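Things I Have Learned From Trying to Sleep Past Five

I have been a bad sleeper since the spring, and in that time I have become the kind of person who has opinions about pillows. I used to have one pillow. It came with me from college and had the shape and the give of a bag of flour. I slept on it like a stone for the better part of two decades. Then one morning I woke up at 4:50, wide awake, thinking about whether I had ever mailed back the cable box in 2000-whatever, and that was the end of that.

If you complain about sleep in public, people will give you advice. My dentist gave me advice, with both hands in my mouth. The man who sells me tomatoes told me to put a bar of soap under the sheet. I did it. I will try anything once, and I tried this for six nights, and what I have to report is that the bed smelled very clean and I was awake to enjoy it.

The first serious thing I bought was a weighted blanket from a company called Tesier. I got the heavy one, because I am greedy. The idea is that it feels like being hugged. It feels like being hugged by an uncle who has had a few and wants to tell you about his boat. I'd get one leg out, then the other, and by two in the morning I was lying beside the blanket in my socks while it had the bed to itself. It now lives on the back of the couch, where the dog has made a sort of cave out of it. The dog sleeps eleven hours a day and has never read a single article on the subject.
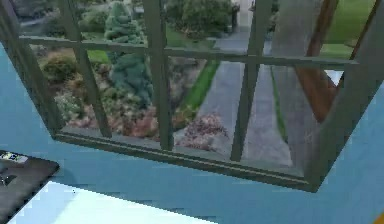 After the blanket came the tea. I went through a whole shelf of tea. Most of it tastes like a lawn. There was one from Celtier with a drowsy-looking moon on the box that I came to like, mainly for the moon, but a big mug of anything at ten at night has its own plans for you at three, and I say this as a man in his forties. I cut down to half a mug. Then I was drinking half a mug of lawn while standing up at the sink, and it had stopped feeling like a ritual and started feeling like medicine for a horse.

Then my brother-in-law, Emmett Achterberg, got involved. Emmett is a lovely man and he sleeps beautifully, which he will tell you. He wears a ring that gives him a score out of 100 every morning, and he reads the score out loud at breakfast when they visit. Ninety-one. Ninety-four. Once an eighty-eight, and he was quiet all through the eggs. He talked me into getting a tracker of my own, a Nusus, the kind that goes on your wrist and cost me $200 that I could have spent on a very nice chair to be awake in.

The Nusus and I did not get along. My first score was 41. It came with a little message that said "Let's take it easy today!" and I took that as hard as I've taken anything from an employer. The next night I lay there trying to sleep well, on purpose, for points. You can guess. The worst part was that I'd sometimes wake up feeling pretty good, look at my wrist, learn that I'd had a terrible night, and be tired until dinner. I kept it up for a month. It told me I was most restless between 3:30 and 5:00, and for that I thanked it, having been there.

My wife, who had kept her thoughts to herself up to this point (she would like it noted that this took effort), asked whether I might stop reading my phone in bed. I said the phone had nothing to do with it. She asked what I had been reading the night before. I had been reading a long piece on how reading your phone in bed ruins your sleep. We moved the charger to the kitchen in September and I bought an alarm clock, a real one, a Baptiste with big plain numbers and a button on top you can hit with your whole hand. I love this clock. It ticks a little, and I had been braced to hate that, but it's a friendly tick, like someone knitting in the next room. 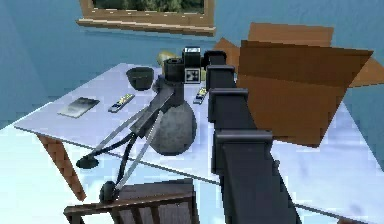
I also turned it to face the wall, which was my own idea and the only one I'll take credit for. When I wake up now I don't know if it's 1:15 or 4:45. I used to do the math every time. If I fall asleep right now I'll get three hours and ten minutes. If I fall asleep right NOW I'll get three hours and six. There is no math to do with the back of a clock.

The other change, and I'm a bit embarrassed by how dull it is, is that I started getting up. When I'd been lying there long enough to be annoyed, I went downstairs and sat with a paperback and one lamp on. I picked the book with care. It's a history of canals, and I've been on the same canal since the leaves turned. They are having trouble with the lock gates. The financing has fallen through twice. I'd read a few pages, the dog would look up from his cave to see if this was about food, and at some point the words would start sliding around and I'd go back up.

So am I sleeping? Better. Some nights I go straight through to six, and I come down to the kitchen feeling like I've won something. Other nights it's me and the canal. I gave the Nusus to my niece, who uses it to count her steps at marching band, and she tells me it is always very pleased with her.

Emmett called last weekend, by the way. His ring has died and the new one is on back order. He says he hasn't been sleeping well at all, and he sounded so low about it that I offered to mail him the soap.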